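Lidance Soft Pick Kit, two-arm version
Reviewed by Anselmo Tamayo
2023-09-28
Price paid: $703
Rating: 2 out of 5

The Lidance kit is sold by Flollau as a drop-in way to get an ordinary arm to handle soft fruit. For the money you get finger sets for two grippers, a wrist camera mount for each, and a license for the pick software. The box says "safe on berries out of the box." I have read that kind of line before, so I bought three weeks' worth of strawberries and started logging.

Setup was fine. Fingers on, cameras on, calibrate against a taped grid, and you are picking in an afternoon. The manual covers the calibration in one paragraph and wants you to use its printed mat. I used painter's tape and it made no difference to the accuracy that I could measure.

Now the fault. Over 177 picks the grip force limit dropped out 9 times. What happens is that the arm comes down over the berry, the fingers start to close, the software loses contact with the gripper for a moment, and when it reconnects it goes back to the default force and not the one you set. The default is meant for blocks. You get jam. The screen goes on showing your own setting the whole time, so the first two times I blamed the fruit.

A squashed strawberry is cheap. The part I don't like is that there is no stop and no warning. The arm finishes the move, opens over the drop point and goes looking for the next one. If you had a finger in there setting down a berry – and people do, whatever the manual says – the force limit you were counting on would not be there. After the fourth dropout I stopped placing fruit by hand with the arms live, and Somkiat Sitthichai, who shares the bench with me, kept the pendant within reach for every run. The emergency stop worked each time we hit it. Credit for that goes to the arm, though. The kit has no stop of its own.

Flollau support answered quickly and suggested a cable. I swapped the cable. They suggested the other port. Same thing. They then told me a firmware fix was planned for October, and could I please not post logs until then. I have posted the logs.

For comparison, I ran the older Pappas fingers on the same arm with the same berries. They are slower and they bruise more fruit at the stem end, but when they lose the connection they freeze and stay frozen until you clear the error by hand. I will take that.

Smaller gripes: the camera mount puts the fingertips permanently in the bottom of the view, the restart after an error takes 15 minutes with recalibration, and the tape on the grid needs redoing more often than you'd think.

If the October firmware makes it hold the force setting through a reconnect, I'd go up to three and a half. Until then, keep your hands out and don't trust the number on the screen.

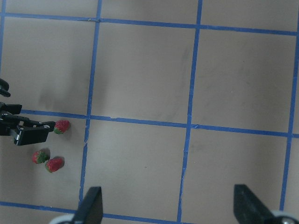
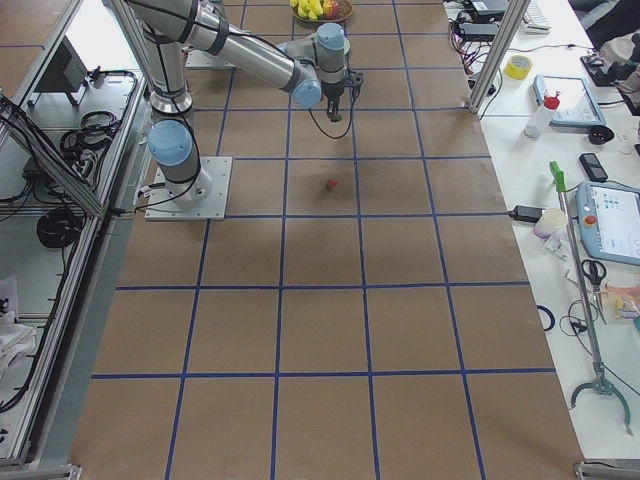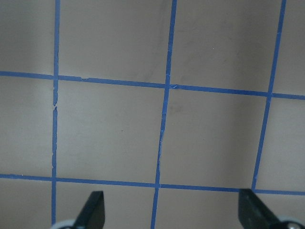 The taped grid at our bench: wrist camera views first and last, the wider view of the table in the middle. Strawberries at left in the first one.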